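The grill at Drustley measured 2,000 millimeters on its long side and had been reading 12 degrees low on the left since October. Orysia Kuzmenko logged the figure each afternoon before service, in pencil, under the column for burner 2.

The replacement thermostat came from Gallardo in a padded envelope. She shut off the gas, removed the front panel and laid the screws on a towel in the order they had come out. The old sensor was coated in grease. The bracket behind it had bent downward, so the tip no longer touched the plate.

She straightened the bracket with pliers and put the old sensor back. The new one went on the shelf, still in its envelope.

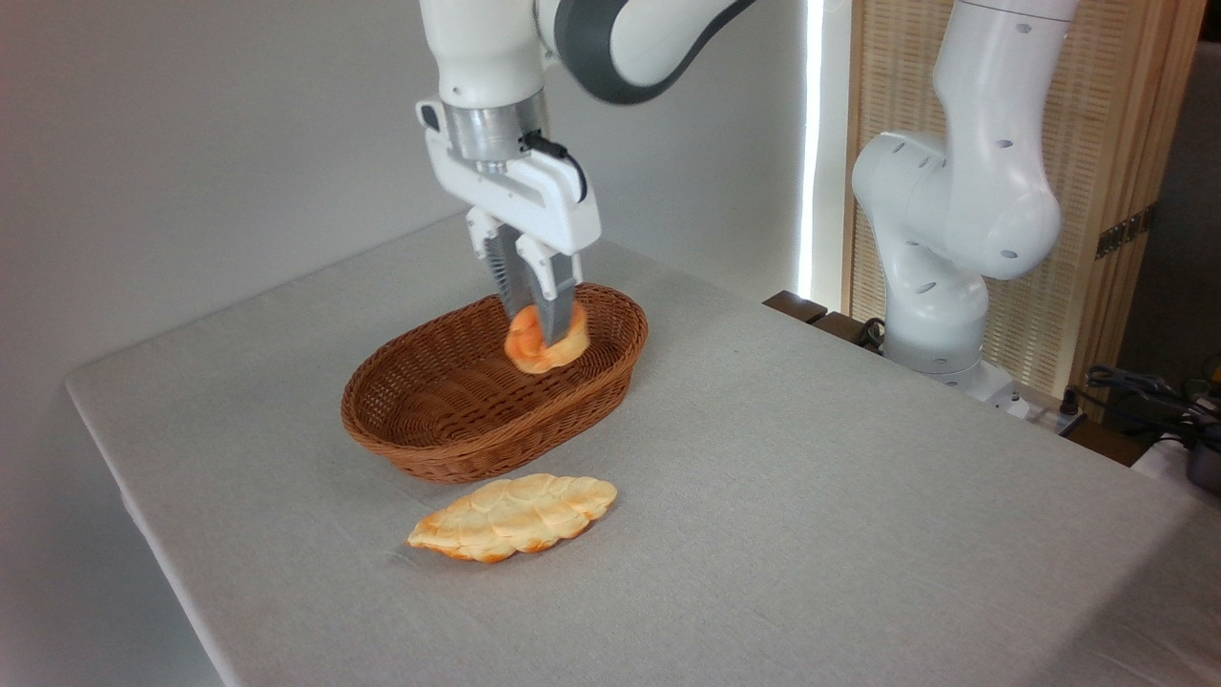 At five she relit the burners and waited 20 minutes. The left side read the same as the right. She wrote both numbers down and drew a line under them.

Hulter came in through the kitchen door with the reservation sheet. Two parties, both at the counter, one asking for scallops.

"Is it fixed?" he said.

"It reads correctly."

"So it's fixed."

"I'd want a week of readings first."

He put his palm over the left side, high up, then over the right. He had cooked on the plate for almost 20 years and had moved the steaks six inches to the right all autumn without mentioning it – she had seen this, and had logged it too.

"I'll have to move back," he said.

She oiled the plate from the left edge. Hulter cut the garlic, laid a few slices where he used to lay them, and watched the color.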